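Moltden Robotics Club

By Oksana Bilyk
26 October 2023
Print this article | E-mail this article

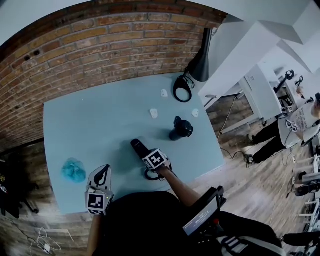 Hand-held grippers at the light blue table, with the brick wall behind.

The Moltden Robotics Club is a student club devoted to the teaching of robot arms by human example, and to a good deal of friendly argument about how that ought to be done. It grew out of an older soldering and model-building circle, founded in 2000, whose members had slowly drifted toward anything with a motor in it. The club is best known for its long-running project Trullik, and for the yearly Horobets Cup, which it hosts every July.

History

The original circle met under the guidance of Ihor Bondarchuk, a physics teacher who had a great fondness for old radios and seldom turned away a student who arrived with one under an arm. In its early years the group built line-following cars and a chess clock that could be heard two floors down. Interest in grippers came later, after a pair of graduating students left behind a half-finished arm called Moneo. Moneo could lift a teaspoon, and on a good afternoon it could put the teaspoon down again, and that was enough to win over most of the younger members.

Trullik

Project Trullik began as an attempt to give Moneo something better to do. Members take a gripper in each hand and carry out small household jobs at a table, such as moving a mug or tidying a cable, and the recordings are used to train an arm to do the same. The grippers carry square black-and-white markers, which let the software follow where each one is in space. Newcomers usually start with one hand and move on to 2 when they feel ready, and older members are expected to be patient with them (they were all beginners once, and several of them remember it very well).

Sessions are held in pairs or small groups. The things on the table are changed often, so that the arm doesn't grow too used to any one arrangement, and members are welcome to bring items from home as long as they don't mind a scratch or two.

Horobets Cup

The Horobets Cup is open to school and college teams, and 9 teams are admitted each year. Every team is given 12 tasks and may try them in any order. Entries are judged on care as much as on speed, a rule Bondarchuk insisted upon from the beginning, and a dropped object costs more than a slow one. The cup itself is a sugar bowl with its lid glued on.

See also: Moneo (robot arm); Trullik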